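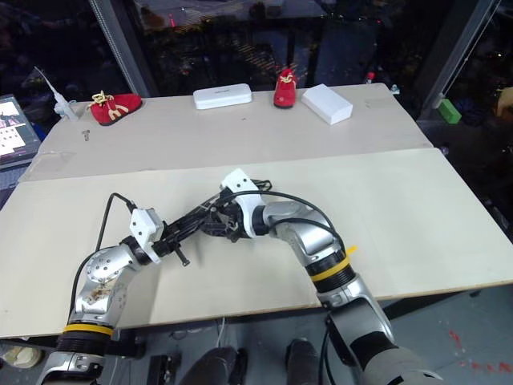

KEVARI, December 14, 2025 — Jukano, which handles returned footwear for online sellers, has moved part of its evening packing work to two-arm robot stations and rewritten the duties of the staff assigned to them, the company said in a notice to employees.

The first stations went into service in April at the company's Kevari building. Each has two arms mounted at the front of a worktable, with a gripper and a white module at the end of each arm. Shoes and boxes are set out along the back of the table, and the arms work toward the middle.

Jukano now runs 4 of the stations. The building employs 400 people over all shifts, and the company said head count has not changed as a result of the installation. Ten packers have been reclassified as station operators, a grade that did not exist before this year.

Operators no longer pack by hand for a full shift. They load the table, start the cycle, and step in when the arms stop. The notice lists the usual stops as a shoe lying on its side, laces caught in a finger, and the two grippers meeting over the same spot. In the last case the control software, supplied by Joubert, holds both arms in place until an operator backs one of them out from a tablet at the station.

Clearing a contact stop was at first a maintenance job. Packers waited for a technician, and on the evening shift that wait was the largest single source of lost time, according to the notice. Operators have been allowed to clear it themselves since the summer, after a training course of 2 days. Faults in the wrist modules, cables or joint housings still go to maintenance.

Pay for the new grade is set above the packer rate. Employees had asked whether operators would keep the hourly piece bonus paid to hand packers. They will not. The bonus has been replaced with a flat shift supplement, which is paid whether or not the station is running.

Rules on reaching over the table have also been tightened. An operator may place or remove items at the back edge only when both arms are in hold, and must confirm the hold on the tablet first. A second person may not stand at the side of the table during a cycle unless signed in at the station. Under the earlier rules, a supervisor could waive the sign-in.

Hand packing continues on the day shift and for boots, which the present grippers are not rated to lift. Children's shoes are being tried at one station only.

Jukano said it will decide in the spring whether to add stations at its Clalness building, where returns are now sorted and packed entirely by hand. Staff there have been told that applications for operator training will open before any equipment is ordered. Places will go first to packers on the evening shift.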